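원격 조작으로 로봇에게 빨래 가르치기
캡스톤 디자인 2 최종 보고서
팀명: Mullo
지도: Aniela Marciniak 교수

1. 시작하게 된 경위

원래 우리 팀의 주제는 설거지였다. 2월에 낸 제안서에도 설거지라고 적혀 있다. 그런데 물과 전자 장비를 한 책상에 올려놓겠다는 계획서를 읽은 Marciniak 교수님이 여백에 물음표를 세 개 그려서 돌려주셨고, 우리는 그날 저녁에 주제를 빨래로 바꾸었다. 세탁기도 물을 쓰는 기계이지만 급수 호스를 연결하지 않으면 그만이다. 이 보고서에 나오는 모든 빨래는 그래서 한 번도 물을 만나지 않았다.

목표는 단순하게 잡았다. 사람이 원격으로 휴머노이드를 움직여 세탁기에 옷을 넣고 꺼내는 동작을 여러 번 보여 주고, 그 기록으로 정책을 학습시켜 로봇이 혼자 같은 일을 하게 만드는 것이다. 제안서에는 "가사 노동의 미래를 앞당긴다"는 문장도 있었으나 최종본에서는 뺐다. 한 학기 동안 우리가 앞당긴 것은 주로 취침 시간이 아니라 기상 시간이었다.

2. 장비와 환경

실험은 공학관 지하의 실습 공간 Werkberg에서 했다. 이름은 산 같지만 창문이 없다. 조작자는 헤드셋을 쓰고 로봇 머리 쪽 카메라의 영상을 보면서 양손의 컨트롤러로 두 팔을 움직인다. 손목 카메라 영상은 보조 화면에 띄운다. 기록 프로그램은 선배들이 남긴 Pritevura를 고쳐 썼는데, 주석의 절반이 "나중에 정리"였고 나머지 절반은 그 주석에 대한 사과였다. 우리도 몇 줄을 보탰다.

과제는 네 단계로 나누었다.

가. 세탁기 문 열기
나. 바구니를 문 앞으로 가져오기
다. 옷을 집어 드럼에 넣기
라. 드럼에서 옷을 꺼내 바구니로 옮기기

문 열기는 금세 익숙해졌다. 손잡이는 딱딱하고, 늘 같은 자리에 있고, 집었다고 해서 모양이 변하지 않는다. 문제는 나머지 세상이 그렇지 않다는 데 있었다.

3. 시연 데이터 수집

3.1 조작자의 눈높이

헤드셋을 처음 쓰면 누구나 팔을 너무 길게 뻗는다. 로봇의 시점은 가파르게 아래를 향하고, 세탁기의 드럼은 생각보다 가깝다. 화면에는 드럼 입구의 검은 고무 패킹과 로봇의 손, 자기 발이 한꺼번에 들어와서, 처음 며칠은 손보다 발을 더 걱정했다.

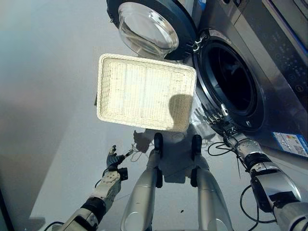
원격 조작에서 조작자가 가장 먼저 익혀야 하는 것은 무엇인가?
속도를 줄이는 법이다. 영상은 조금 늦게 도착하고 팔은 그보다 더 늦게 따라오므로, 한 번 움직이고 결과를 본 다음에 다음 동작을 해야 기록이 깨끗하게 남는다.

이 원칙을 알게 된 뒤에도 지키는 데에는 시간이 걸렸다. 급하게 조작한 시연은 사람이 보기에는 성공인데 학습에는 독이 되었다. 로봇이 우리의 망설임과 헛손질까지 성실하게 배웠다. 조작자 한 명은 옷을 집기 전에 손가락을 두 번 까딱이는 버릇이 있었고, 초기 정책은 옷이 없을 때에도 손가락을 두 번 까딱였다. 모방 학습이라는 용어를 그때 제대로 이해했다.

3.2 기록 규칙

첫 중간 점검 이후 다음과 같이 정했다.

한 시연은 한 단계만 담는다. 네 단계를 이어서 찍으면 마지막 단계에서 실수했을 때 전부 버리고 싶어지고, 실제로 버리게 된다.
옷을 떨어뜨리면 멈추지 말고 다시 집는다. 복구 동작도 데이터이다.
문이 손목에 닿으면 즉시 중단하고 표시를 남긴다.
조작자는 연속 30분을 넘기지 않는다. 이 규칙은 어지럼증 때문에 생겼고, 가장 잘 지켜졌다.

학기 말까지 모은 시연은 모두 300개이고, 그중 검토를 거쳐 학습에 쓴 것은 200개이다. 버린 쪽에는 문에 손목이 닿은 기록과 저장 버튼을 누르지 않고 박수부터 친 기록이 함께 들어 있다. 후자는 엄밀히 말하면 기록이 아니지만 마음이 아파서 번호를 남겨 두었다.

3.3 천이라는 물체

천은 집는 순간 다른 물체가 된다. 같은 흰 천이라도 주름이 모인 곳을 잡으면 한 덩어리로 따라오고, 평평한 곳을 잡으면 손가락이 미끄러지거나 옆에 있던 것까지 데리고 온다. 어두운 색 천이 그 위에 겹치면 손목 카메라로는 어디서부터 다른 물건인지 가리기 어려웠다. 그림자까지 겹치면 사람인 우리도 보조 화면 앞에서 의견이 갈렸다.

처음에는 조작자가 편한 대로 집었다. 그러다 보니 같은 모양의 더미를 두고 한 사람은 가운데를, 다른 사람은 가장자리를 잡았고, 정책은 두 의견을 공평하게 평균 내어 그 사이의 허공을 잡았다. 민주적이지만 쓸모는 없었다. 이후로는 주름이 모인 지점을 우선 잡고, 그런 지점이 없으면 손에서 가까운 쪽 가장자리를 잡는 것으로 통일했다. 규칙을 바꾸기 전의 집기 시연은 다시 찍었다.

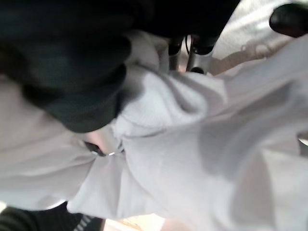 4. 학습과 평가

정책은 두 카메라의 영상과 관절 각도를 받아 다음 동작 묶음을 내보내는 구조이다. 내부에서는 Chin이라고 불렀다. 화이트보드에 그린 구조도가 턱처럼 생겼기 때문인데, 이름을 붙인 뒤 구조를 두 번 바꾸었으므로 지금은 전혀 닮지 않았다.

평가는 옷 한 벌을 드럼에 넣는 다 단계를 중심으로 했다. 시작할 때마다 옷을 새로 흩어 놓고, 사람의 개입 없이 옷 전체가 드럼 안으로 들어가야 성공으로 쳤다. 소매가 입구에 걸쳐 있으면 실패이다. 이 기준을 두고 팀 안에서 긴 논의가 있었고, 걸친 소매를 인정하자는 쪽이 한 표 차이로 졌다.

단일 단계 시험은 151회 했고, 그 결과 정책은 절반을 조금 넘게 성공했다. 집기 규칙을 통일하기 전의 정책이 거의 매번 허공을 집었던 것을 생각하면 큰 발전이다. 네 단계를 처음부터 끝까지 이어서 성공한 것은 7회이다. 그중 한 번은 금요일 밤이었고, 녹화 용량이 다 차서 영상이 없다. 교수님은 믿는다고 하셨지만 표에는 넣지 말라고 하셨다. 그래서 위의 숫자에는 들어 있지 않다.

실패의 유형은 다음과 같다.

집기 실패. 가장 흔하다. 손가락이 천의 윗면만 스치고 올라온다. 정책은 이때 빈손으로 드럼까지 가서 정성껏 손을 편다.
걸림. 옷자락이 입구 아래쪽에 걸린다. 복구 시연이 있는 경우 스스로 밀어 넣기도 했다.
덤으로 집기. 한 벌을 집으라고 했는데 두 벌이 온다. 실제 가정에서는 장점일 것이다.
정지. 이유를 찾지 못했다. 로그에도 단서가 없다.

5. 한계와 다음 팀에게

세탁기 한 대, 바구니 하나, 같은 조명에서만 시험했다. 바구니를 한 뼘만 옮겨도 성공률이 눈에 띄게 떨어졌다. 시연을 찍을 때 바구니 위치를 바닥에 테이프로 표시해 둔 것이 화근이었다. 우리는 꼼꼼했고, 로봇은 그 꼼꼼함을 외웠다. 다음 팀은 처음부터 위치를 바꿔 가며 찍기를 권한다.

집었는지 아닌지를 영상만으로 판단하게 한 것도 무리였다. 손가락 모터의 전류 값을 입력에 추가하려 했으나 Pritevura에서 해당 항목이 "나중에 정리" 상태였다. 코드 위치는 부록에 적었다.

건조기는 다루지 않았다. 개는 것도 다루지 않았다. 개기를 제안한 팀원이 있었지만 본인의 기숙사 의자 위에 쌓인 옷더미를 근거로 기각되었다.

부록 가. 시연 목록과 폐기 사유
부록 나. 헤드셋 초점 맞추는 순서
부록 다. Pritevura 수정 내역(나중에 정리)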